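My gray bins, after two winters

February 14, 2019

I have promised two times on this blog to write about the bins, and both times I wrote about something else. Now it is winter, the workroom is the only warm room on the ground floor, and I spend my evenings between the bins anyway. So I will write it now.

When we moved to Mulov, all my small things were in cardboard boxes. Screws, hinges, old handles from doors, cable ends, glue, sandpaper, the good scissors and the bad scissors. Cardboard is fine for one move. After that it becomes soft at the corners, and one day you lift the box and the bottom stays on the floor with everything that was in it. I had this with a box of hinges on the stairs. I was finding hinges until spring.

After the stairs I wanted something open, with high walls, that can stand on a table or under it. I did not want lids. I know many people love lids, but I know also myself. If a box has a lid, I put another box on the lid, and what is in the lower box does not exist anymore for the next half year. With an open bin I must look at my things when I walk past, and sometimes I am ashamed and I sort them.

I bought the first ones at Lins, the shop by the bus station which sells what other companies do not need. They had a stack of gray bins by the back door, used, with no price on them. I paid 1527 for the whole stack, in our money, and I thought it was too much until I saw what a new one costs. The man put them in the car for me, one inside the other, and I needed a long evening to get them apart again. My advice, if yours are stuck: lay them on the side, pour a little dish soap between the walls and wait. Pulling did nothing except hurt my back.

Later I added a few of the Bodo type, which are lower and have a handle cut in the short side. They are good for tools with long handles. For small parts I do not like them so much, the wall is too low, and when I search with my hand for one washer, the other washers jump out.

How I sort

In the beginning I had a system with 28 kinds of things and each kind had a label. It was beautiful for two weeks. Then I came home with something that was half a hinge and half a lock, and I stood there with it in my hand and did not know where to go. Now I have 11 kinds and they are very wide. "Doors and windows" is one. "Everything that sticks" is another, with the glue and the tape. "Electric, works" and "electric, maybe" are two separate bins and I recommend this to everybody. The maybe bin gets emptied every May, when the town has its collection day for old electric things.

The labels are paper, fixed on the front wall with clear tape. I tried a paint pen before. It looked nice but it is hard to change your mind with a paint pen.

The depth was for me the difficult question. A deep bin takes a lot, but small things fall to the bottom and stay there under the big things. What helps is to pour everything out on the table at one time, take what you need and push the rest back over the edge with the forearm. For this the table must be bigger than you think. Mine is light wood and I give it a thin coat of oil when it begins to feel dry. My first table was narrower, and half of the screws went on the floor each time.

About the floor. In the workroom we kept the dark carpet from the people before us. Everyone told me to take it out. For the feet in January it is very good, and a glass jar that fell on it last year did not break. For searching a small black screw it is terrible. I use a magnet on a string, which I bought from Udance together with their little hand brush, and with this I walk slowly over the carpet like a person who fishes. The brass screws of course do not come to the magnet. For the brass ones I lay a lamp down on the carpet and look for the shine.

Cleaning

A gray bin does not show dirt for a long time and then it shows all of it together. Things collect in the bottom: dust from sanding, drops of oil, small metal pieces, sometimes glue. I take the bins outside when the weather allows and I do it in this order. First I brush them dry. Then warm water with dish soap, and a brush which is stiff but not wire. I made the mistake with a wire brush one time, and the dirt goes into the new scratches and stays there for always. After this I rinse and put the bin upside down on two pieces of wood, so the air can come under.

For old glue I use the edge of a wooden spoon. Old oil I rub with baking soda and a few drops of water, it takes patience and it does not take away everything. Some stains I have accepted.

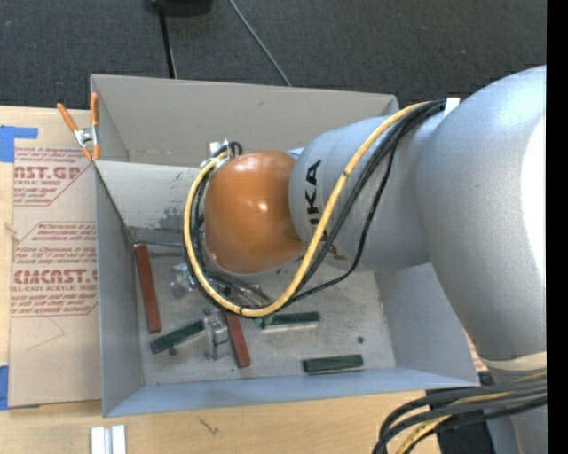

Gray bin on the light wood table, with scratches on the sloped panel and stains on the floor of it.

Scratches I do not repair. I read on a forum that one can sand them with 2000 paper and water, and I tried it on a corner of an old bin. The corner became smooth and also a different gray than the rest, so now I have a bin with one elegant corner. It holds the sandpaper.

It is more important to check the walls. I press with the thumb on the outside of each corner, and if I hear a small noise, this bin gets only light things from now on. Two of mine are already retired like this and live in the garden house with flower pots. Also do not carry a full bin by only one wall, even for the short way from the table to the shelf. Both hands, under the bottom.

A reader asked me in the comments if I would buy used again. Yes, but I would take a tape measure with me. Three of my bins are wider at the top than the others, and they do not fit on the lower shelf, they stand out over the front and I hit them with my knee when I go to the window. I have wanted to change the shelf since the first winter. The boards are already cut, they are leaning behind the door, and on them hangs my jacket.

Next time I will write about the shelf, if I have built it. If I have not, then about soup.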